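Two nights at the Wolier hut

In June I slept two nights in the Wolier hut, above the Zandura valley. The path is 3 hours from the road and climbs slowly – my knees were thankful for this. I paid 97 for both nights, with soup in the evening.

The second day I wanted to reach the Tomik saddle, but the fog came at noon and I turned back. Next year I try again.

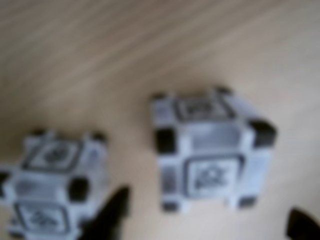 What I would pack differently

Less bread, and a second pair of dry socks.

Print this post | E-mail this post

Recent posts
Rain on the Yokoyama trail
My old boots after 2,000 kilometers

© Gijs Bosman | Contact | Back to top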